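Le classement de la manche d'ouverture du championnat régional de stock-car, disputée sur l'ovale de Kendlow, reste provisoire. L'équipe Dalen a déposé une réclamation portant sur le décompte des tours effectués sous drapeau jaune, et les commissaires n'ont pas encore rendu leur décision.

La course était prévue sur 30 tours en finale, après deux manches qualificatives. Au baisser du drapeau à damier, la voiture de l'équipe Kurneck devançait celle de Dalen d'une demi-longueur. L'équipe Bae complétait le podium. La remise des coupes a eu lieu comme prévu, mais les points n'ont pas été attribués. 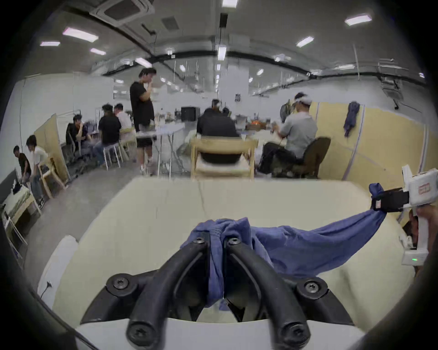
*Bulletin n° 692 – 2024-03-16*

Le litige porte sur la neutralisation intervenue après l'accrochage du virage trois. Selon le règlement de la série, les tours parcourus derrière la voiture de sécurité comptent dans la distance totale, sauf si la piste est déclarée bloquée. Or la direction de course a annoncé à la radio une piste bloquée, puis l'a déclarée praticable quelques instants plus tard. Deux tours ont été bouclés dans l'intervalle. Le tableau d'affichage les a retenus, la feuille de pointage manuelle ne les a pas retenus.

Si ces deux tours sont exclus, la course s'est terminée trop tôt. Dalen demande dans ce cas que le classement soit arrêté à la relance, moment où sa voiture occupait la première place. Kurneck estime que le drapeau à damier met fin à la course quelle que soit la distance couverte et s'appuie sur l'article du règlement relatif aux arrivées anticipées.

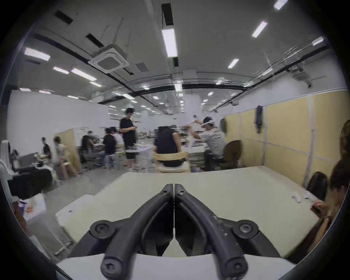

*Matériel sur la table.*

La réclamation a été remise par écrit dans le délai imparti, accompagnée de la caution de 600 euros. Cette somme sera restituée si la demande est jugée fondée. Les commissaires ont recueilli les enregistrements radio et les relevés des transpondeurs. Ils ont également entendu les chefs d'équipe, séparément, dans l'heure qui a suivi l'arrivée.

Les trois premières voitures ont passé le contrôle technique sans remarque. Les moteurs n'ont pas été plombés, aucune des équipes ne l'ayant demandé. Le différend est donc limité au chronométrage. 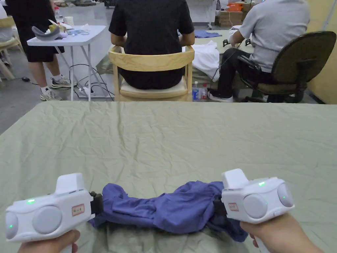 Lakshmi Rao juge pour sa part que l'annonce radio doit primer : les pilotes n'entendent que la direction de course, écrit-elle à la rédaction, et une piste déclarée bloquée l'est jusqu'à l'annonce contraire, peu importe ce qu'affiche le tableau. Elle souhaite que les deux tours soient retirés du décompte et que la distance restante ne soit pas recourue.

Sur ce dernier point, les règlements particuliers de Kendlow n'offrent guère de choix. Une finale interrompue peut être reprise le jour même, mais aucune disposition ne permet de la terminer lors d'une autre réunion. Les commissaires peuvent confirmer l'arrivée, revenir au classement de la relance ou annuler la finale et attribuer les points d'après les manches qualificatives. La troisième solution avantagerait Bae, vainqueur de sa manche et deuxième au nombre de points marqués avant la finale.
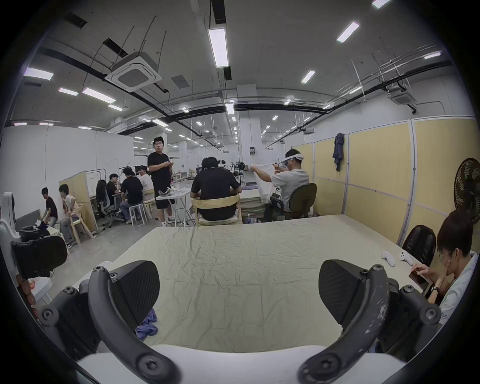
La manche suivante se tiendra en avril sur le même ovale, avec un briefing consacré aux procédures de neutralisation. Chaque équipe devra y envoyer son pilote et son observateur. Les équipes qui s'entraînent sur simulateur pourront y rejouer la séquence litigieuse ; des manettes de réalité virtuelle, comme les deux blanches posées côte à côte sur la table au tissu beige froissé, sont admises, au même titre qu'un volant. Les inscriptions se font auprès du secrétariat du circuit.

Environ 1 000 spectateurs ont assisté à la finale. Les billets de la réunion d'avril sont en vente au guichet, au tarif habituel. La décision des commissaires sera affichée à l'entrée du parc des pilotes et transmise aux trois équipes, qui pourront faire appel.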